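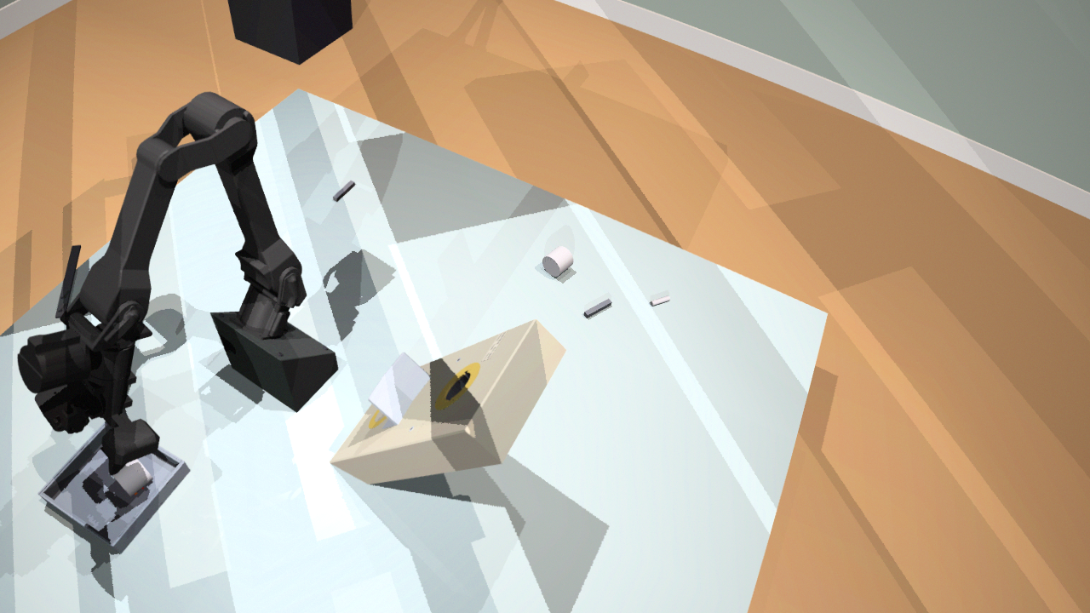

Mikkelsen, a supplier of coatings for residential and light commercial floors, will begin shipping Broreo, a two-part waterborne finish for interior wood flooring, in October. The product is intended for site-finished floors and for recoating factory-finished boards that have not worn through to bare wood. Broreo dries clear and does not contain colorant. On an orange-brown wooden floor with bands of lighter and darker tone, the variation between boards remains visible under the finish, and installers who want a more even color should stain before the first coat.

Broreo is supplied as a base and a hardener in separate containers. The hardener is added on site and stirred by hand or with a low-speed paddle. Mixed material must be applied within the working time printed on the label. Material left over after that point should be allowed to set in an open container and discarded under local rules. It should not be thinned and reused.

The finish was tested over a 16-month period at Cloltley, the company's application center. The program covered 694 coated panels in oak, maple, ash and pine. Panels were checked for abrasion, adhesion between coats, and resistance to household liquids. Pine panels showed more denting than the hardwoods, as expected from the softer wood, and the coating remained bonded at the dents. Full results are included in the technical data sheet.

"Most of the complaints we receive about floor finishes come down to sanding marks and recoat timing," said Babar Tarar, technical manager for wood coatings at Mikkelsen. "We widened the recoat window so that a crew can leave a room overnight and still get a sound bond in the morning."

Two sheen levels will be offered at launch, matte and satin. A gloss version is under review and has no release date. Both sheens use the same hardener and can be applied with a roller or a T-bar.

Distribution will be handled by Koton through its existing flooring dealers. "Dealers will receive sample boards and application guides before the first pallets arrive," said Miyuki Ueda, product coordinator at Koton. Orders placed before launch will be filled in the sequence received.

Safety data sheets and coverage tables are available from Koton dealers on request.

Filed under: Company News, Flooring, Coatings & Finishes

This site uses cookies to improve your visit. By continuing to browse, you agree to our use of cookies. Accept | Manage settings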